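Cloltach opens teaching room at Justdale for showing robots tasks by remote control

Justdale, 14/01/2018

Cloltach has opened a teaching room at its Justdale works in which people with no background in programming can show a robot arm how to carry out a task. The room has 4 work tables and will be used by the company's own staff and by partner organisations throughout the coming year.

The work forms part of Dixit, a programme set up by Cloltach to collect demonstrations from a wide range of people. A person taking part may guide the arm directly by hand or may steer it from a separate desk using a hand controller supplied by Cleltel. In both cases the movement of the arm is recorded together with the view of the table, and the recording is kept as one complete demonstration from the first movement to the last.

"For many years the person who knew the job best had to explain it to an engineer, who then wrote it down for the machine," said Loukia Ververidis, Director of Cloltach. "We wish to shorten that path. A packer, a sorter or a laboratory assistant should be able to sit down and show the arm what is wanted."

The first set of tasks concerns the pushing and arranging of small objects on a flat surface. The operator is given a short written instruction, such as moving one block until it touches another, and carries it out with a plain rounded finger fitted to the arm. The finger cannot pick anything up. Every change to the layout has to be made by sliding or nudging, and the operator must therefore think about the angle of approach and the order in which pieces are moved.
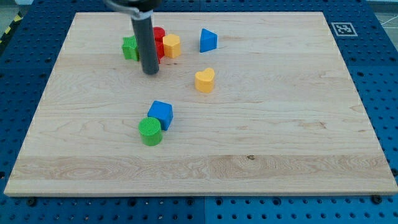

Tasks of this sort have been chosen with care. Blocks that differ in shape and colour allow instructions to be given in everyday words, and a heart or a star does not slide in the same way as a cube. A cylinder may roll if it is tipped over. New operators usually meet these difficulties within their first session, and their corrections are kept in the recordings.

"We ask people not to start again when a piece goes astray," said Aarne Ojala, who leads the Dixit programme. "A demonstration in which the operator makes an error and then puts it right is of great value to us. The arm will make errors of its own, and it needs to have been shown the way back."

The programme aims to gather 400 demonstrations of each instruction. To date 44 operators have completed the introductory training, which lasts 2 hours and covers safe working, use of the hand controller and the stopping of the arm in an emergency. No operator is permitted to guide the arm by hand until this training has been signed off by a supervisor.

Ataahua Hapeta, who is responsible for operator training, said that remote control had proved the more popular of the two methods. "Guiding by hand feels natural at once, but it can be tiring for the shoulders," she said. "At the desk there is a delay in learning, and then most people settle into it. We encourage everyone to try both before they choose."

Cleltel will continue to supply and service the hand controllers under an agreement signed in October. Hauke Engelhardt, Head of Products at Cleltel, said that comments from operators had already led to a lighter grip and a larger stop button.

Organisations wishing to send staff to the teaching room should apply in writing to Florencio Sepúlveda, Partnerships Manager, at the Cloltach office in Justdale. Places are free of charge. Travel costs are not covered.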